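3.2 Surfaces, and why we ended up caring so much about them

When we started the clearing and setting study, I thought of the table as the thing the dishes sit on. I had a whole plan for the cups and glasses (which ones people reach for first, which ones get left behind) and almost no plan for what was under them. By the end of the pilot I had it the wrong way around. Our participants talked about their tables constantly, and they talked about the glass mostly in terms of what it might do to the table.

So this section is about wood and glass, and about the small amount of trouble people go to when they bring the two together.

We ran the work at two sites, Dirard and Firnow. Dirard is the older of the two and has the dining room everybody remembers, with the long windows and the draft. Firnow is smaller and has better light in the morning, and we did most of the single-item sessions there. Across both sites we logged 190 placements, by which I mean one person putting one drinking vessel down on one table and letting go of it. We left out 3 of these from the timing analysis when the clock sheets didn't match, but they stay in for everything else.

The choice of table turned out to matter more than the choice of glass. People treat a pale wooden top differently from a painted one or one with a cloth on it. They lower things more slowly. A fair number of them set the near edge of the base down first and then let the rest follow, which we started calling the "heel" placement in our notes, and the name stuck. On a cloth almost no one does this. On bare wood it was the most common way of putting a glass down, and it showed up even with people who told us beforehand that they weren't careful types at all!

I should say something about grain, because it came up in the interviews far more than I had expected. Several people told us they liked a strongly marked top for everyday use, on the theory that a busy grain hides a ring or a scratch. Others said the opposite: a plain top is easier to wipe and you can see what you've missed. Both groups seemed quite sure of themselves. Figure 2 has a close view of wood grain and a wider view of a table with a single glass on it, which is as simple as our layouts ever got.

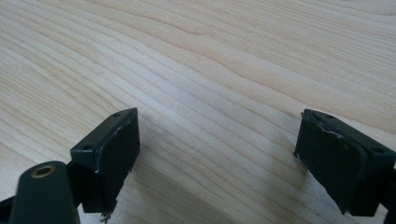
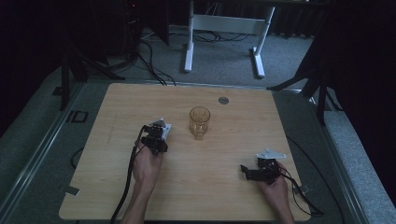
Figure 2. Pale wood in the single-item condition.

The single-item layout was my least favorite when we planned it — what can you possibly learn from one tumbler? — and it has become the one I go back to most. With a full place setting, people are solving a puzzle. They are making room, squaring up a fork, shifting a plate to get at the spot behind it. With one glass there is no puzzle, and what's left is habit. You find out where a person thinks a glass goes when nothing is in the way.

For most of our participants the answer was "not in the middle." They left it a bit to one side and usually farther from themselves than I would have guessed. When we asked about it afterward, they talked about elbows. One person at Dirard told us that a glass within reach of your elbow is a glass on the floor, and I have thought of that sentence at nearly every meal since.

Tumblers also got handled differently from stemmed glasses, and the texture seems to have a lot to do with it. A smooth straight glass gets held anywhere. A glass with a faceted lower part gets held low, on the facets, and people said it felt safer there. I'd be cautious about reading too much into this, as low holds also leave the rim clean, and several people gave that as their reason. We can't pull the two apart with the glasses we had. In the coding we used the Yin scheme for hold height, which splits the vessel into a lower, middle and upper band, and we added a note field for anything that touched the rim. Of the placements, 117 were coded as lower band.

For the tabletop side of things we used the Marus sheet, a one-page form we wrote ourselves after the first week. It asks for the finish, the edge shape, any marks already there, and whether the surface was wiped before the session. The question about existing marks was a late addition and I wish we'd had it from the start. A table with a few scuffs seems to relax people. They put things down faster, they slide them more, and they don't ask for a coaster. On the freshest top at Firnow we got asked about coasters so often that we wrote a standard reply for it ("whatever you would do at home"), and then had to change the wording when people told us that at home they'd go and get one.

Sliding deserves a word too. We hadn't defined it well in the pilot, and our two coders disagreed on what counted. Some people lower a glass and then nudge it a tiny distance as they let go, and one coder marked every nudge as a slide. We settled on counting it only when the base clearly traveled after it was down and the hand was still around it. A fingertip push later on got its own code. We rechecked the earlier sheets under the new rule before running any of the comparisons in Section 4, starting with the Dirard set.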